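5.3 Setting the closing width and the grip check

Do this section after the fingers are changed, and again if the wrist camera was removed for cleaning. The arm must be in slow mode and the key of the Ots controller must be turned to TEACH.

1. Open recipe 22 on the panel. Press LOAD and wait until the lamp is green.

2. Jog the gripper over the bench until both fingertips are visible in the wrist camera window. If only one finger is visible, go back to 5.1.

3. Type 80 in the field OPEN WIDTH. Press APPLY.

4. Put the test part between the fingers by hand, then take your hand out of the cell and close the door.

5. Press CLOSE STEP again and again until both fingers touch the part. Do not hold the button down.

6. Write down the number in the field POSITION. On our cell in Cletatham it was 993 with the old fingers and 1196 with the new ones.

7. Lift the part with JOG Z+ and wait while you count slowly to ten. If the part slides, lower it to the bench and repeat step 5 with one step more.

Caution – never reach under a part which is lifted. The Drarnent gripper opens when the air is lost.

Note: small painted parts scratch easily. Wipe the inner faces of the fingers with a dry cloth before step 5.

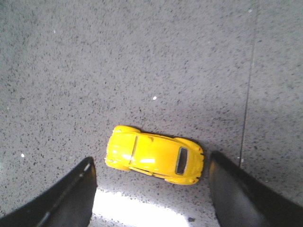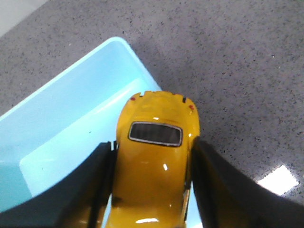 The closing width is saved separately for every recipe, so a new value in recipe 22 does not change the others. Press SAVE before you turn the key back, or the old value will return at the next start. Choose a test part with curved sides if you can, as we did with the yellow toy car, where the fingers have to hold on a rounded body and a wrong width is noticed sooner. When you jog to the tray, keep the part higher than its raised rim. Almost all faults E4 reported from the Millurari cells came from a width that was typed but not saved.

Section revised by Gadisa Yimer, 10 September 2022.

5.4 Cleaning the camera window

Turn the key to OFF and close the air valve.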